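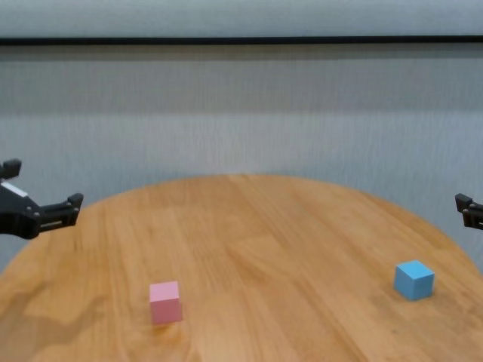
Lined pleated curtains shrinking in the wash
Home & Garden > Fabrics and Sewing

uliana_i
2005-09-10
I bought two pairs of lined pleated curtains from Vundumlow in May. The label says cool wash, line dry. I did one pair exactly that way and they came out nearly 5 cm short. The lining shrank less than the face fabric, so it hangs out at the bottom. The second pair is still up and needs cleaning. Do I wash them, dry clean them, or leave them alone?

hemline70
Dry clean. Anything lined and pleated goes to the cleaner, whatever the label says. The header tape shrinks at its own rate and you never get the pleats back.

Shamim G
I disagree with that. I ran the workroom at Ghumman for 10 years and we washed lined curtains all the time. The trick is that both fabrics get washed before they are cut. Ready-made ones mostly skip that step, so you get what Uliana got. On a 220 cm drop, 5 cm is a bit over 2 percent. That is normal for cotton.

hemline70
Normal maybe, but she still has a lining hanging out the bottom. A cleaner would have avoided it.

Shamim G
Not always. Steam pressing shrinks cotton too. I have had them come back from a cleaner shorter than mine came out of the tub.

pardoe
What is the face fabric? If it's the Imari cotton blend, mine did the same thing. I unpicked the lining hem and took it up. One evening's work for the pair.

uliana_i
Yes, Imari, the plain one. The hems are sewn separately so I could do that. Vundumlow says washing at home is fine but they won't take them back once they've been washed — I asked twice.

pardoe
Then take up the lining and let the face hem down if there's any turned under. Mine had plenty.

crosspatch
Vacuum the second pair with the brush attachment and leave it at that. I haven't washed mine since I moved in.

hemline70
Vacuuming won't get cooking smells out.

uliana_i
These are in the dining room so that matters. I got a quote from the cleaner and it's more than I paid for the curtains. I'll fix the first pair and vacuum the second for now. Has anyone used the Hident hem tape, or should I sew it?

Shamim G
Sew it. Tape lets go the next time it gets wet. And hang them for a few days before you mark the hem, they drop a little.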